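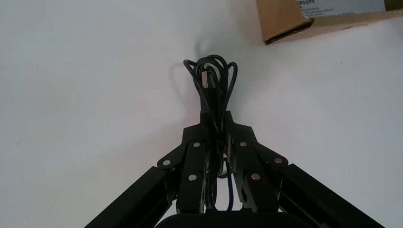
Wrist view, black cable bundle in the fingertips, USB plug inside the loops.

September, 4:40 p.m.

Cable afternoon again, and I have to say I'm growing fond of these wretched little bundles. The question was whether the Fivia policy does better when we crop its wrist view tighter around the fingertips, so that it spends fewer pixels on tabletop and on whatever else is lying near the corner. Le Roux, the older baseline, got the full view as always.

Both were trained on the same 533 demonstrations (the cleaned set, with the double-labeled ones thrown out), and both ran for 2000 steps past the last checkpoint. Then 30 grasps each, black cord on the white surface, bundle turned by hand between tries.

Fivia with the crop held on in 26 of its 30. Le Roux managed 19. I was hoping for a gap and I got one, which always makes me suspicious, so please somebody poke at it! My main worry is the shadow. Black cord on white throws a soft gray shape with nearly the same outline as the loops, and I'd like to know if the crop helps the policy ignore that or if we simply got kinder lighting for the second batch. I ran Le Roux first, which was silly of me. Next time I'll alternate.

The four Fivia misses all came with the bundle turned close to 90 degrees from the way we mostly demonstrated it, where the fingers closed on one outer loop and the rest slid away.

Logs are in the Ollico folder under "crop_b". Still to do: repeat with the order swapped, more demos at the sideways angle, and ask Flisosance if their gray mat is back in stock.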